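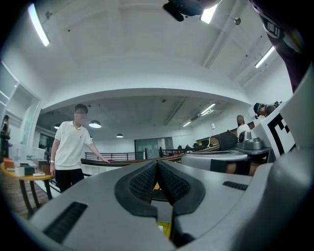
Main room, fluorescents on, pendants hanging.

Topic: Lighting the arched room, mixed tubes and pendants

clodmont_sparks
Posted 11th February

Looking for opinions before I order anything. The room is a large white interior with a high arched ceiling. Fluorescent tubes on the high part, more tubes farther back in a recess, and dome pendants hung from the lower ceiling on the left. All white surfaces. Complaint from the people who work in there is glare when they look up and flat light on the tables. The landlord (Estham) will pay for lamps but not for new wiring. Current tubes are 4000 K. Pendants take a standard screw base.

My plan is LED replacement tubes at the same color temperature and leave the pendants alone.

ballast_bypass
Check the ballasts first. If they are old magnetic units, go with direct wire tubes and take the ballast out of the circuit. Plug-and-play tubes keep the ballast as a failure point. Ask Estham whether a bypass counts as wiring.

setiawan62
Disagree with leaving the pendants. If they are warm and the tubes are 4000 K, you get two colors of light on one white ceiling and it will show along the edge of the soffit. Match them or switch them separately.

clodmont_sparks
Pendants are 2700 K. Separate switch already exists.

setiawan62
Then run them on their own in the evening and keep them off during the day. Cheapest fix on the list.

ohm_and_away
I would not put bare LED tubes up there at all. Bare tube against white paint is the glare complaint. Most replacement tubes only light one side, so the ceiling goes darker behind them and the contrast gets worse. Diffusers first. We did 14 fittings with clip-on prismatic covers and kept the old tubes until they died.

ballast_bypass
Covers cost output. You lose light on the tables, and that is the other half of his complaint.

ohm_and_away
Our table readings dropped a little. The glare complaints stopped.

setiawan62
Whatever you fit, keep it clear of the sprinkler heads. A deep diffuser can obstruct the spray pattern. Check the clearance before ordering.

clodmont_sparks
Noted. Sesen sells a shallow cover, 23 mm deep. I will get one, fit it to the tube on the left and take readings at table height with and without. Ballast labels next time I have the tall ladder.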